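Back from Postden with two full bags and sore arms! I only went in for milk.

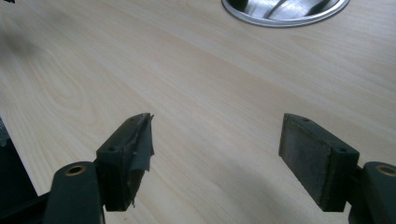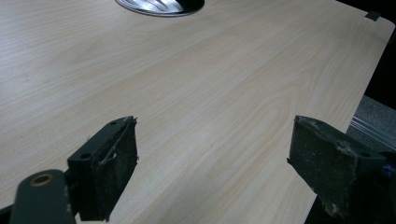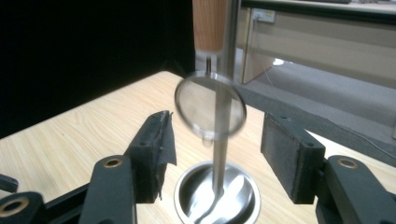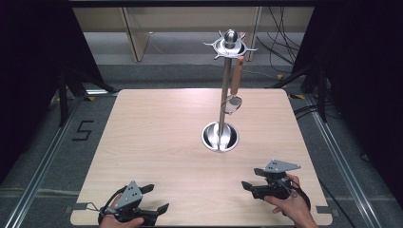
The new corner shop on Plasetti Road has been open 3 weeks now, and I've stopped driving out to Wolport for the weekly shop. Their bread is better (the seeded one goes by ten) and the cheese is cut to order. I nearly bought a steel stand with little hooks round the top for hanging utensils, but my drawer copes. Elibariki Lukumay on the till talked me into 2 jars of plum chutney instead. One's half gone already.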